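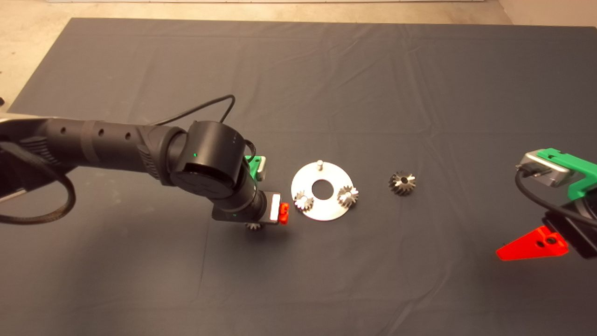

Halima Effiong owns 26 gears she cannot account for. She bought them in a biscuit tin at an estate sale, along with a mantel clock that didn't run and a lamp she has since given to her sister, and for most of a year the tin sat on a shelf in her apartment in Ondiven making her feel guilty.

"I kept thinking there was a machine somewhere that needed them," she says. "Then I thought, well, maybe it can go on needing them."

Gears will do this to a person. You can walk past a bucket of bolts with a clear conscience, but a gear looks like it was on its way to something. It has teeth. Somebody cut those teeth at an angle, on purpose, to meet other teeth, and now it lives in a tin that smells of shortbread.

The bevel gear is the worst offender. It's the cone-shaped one, made to turn a motion around a corner, and a single one is about as much use as a single shoe. Put two together on a plate, get them to mesh, and you will spend the next hour rolling them back and forth with a finger like a toddler with a spoon. I speak from experience. I had a deadline.

Effiong now runs a monthly evening at the Shehu, a former shoe store with a concrete floor and terrible coffee, where people come to put small mechanical things together and, more often, take them apart again. It costs $6. You're asked to bring a cloth, preferably gray, preferably one you don't love.
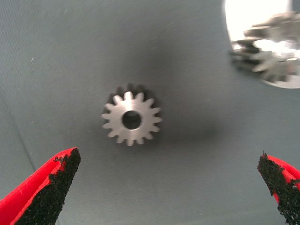
The cloth is the whole secret, if you ask the regulars. Small parts bounce on a bare floor. They bounce, they roll, and they go to live under the radiator with the other small parts. On fabric they stay about where you dropped them, and a shiny thing on a dull gray background is easy to find again, even at 66, which is how old I was when I took this up and discovered my eyes had made other plans.

A plain spur gear is what beginners get. Flat, square in the tooth, hole in the middle, no surprises. You put it on a pin and it turns. Then you put another next to it and it doesn't, and you learn about spacing, and some words get said. Effiong waits for this part with what I can only call pleasure.

There is a commercial side to all this, naturally. Guruner will sell you a starter set in a nice box, and the Flostetent catalog lists around 4,000 parts, photographed so lovingly that I've had to stop reading it in bed. Effiong disapproves of both. She thinks you should begin with whatever turns up and be disappointed by it properly.
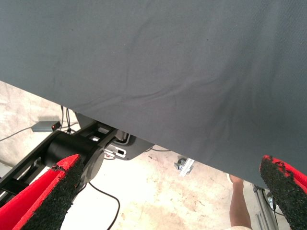
Creases, by the way, are a matter of real feeling at the Shehu. One camp irons. The other says a good fold catches a runaway washer better than any tray, and that people who iron a floor cloth should look at their lives. I've tried it both ways and lost the same washer twice.

The next evening is in September. Effiong says the tin will be there, and anyone who can find a partner for the odd bevel gear on top may keep the pair. I've tried it against everything I own, including the pepper mill.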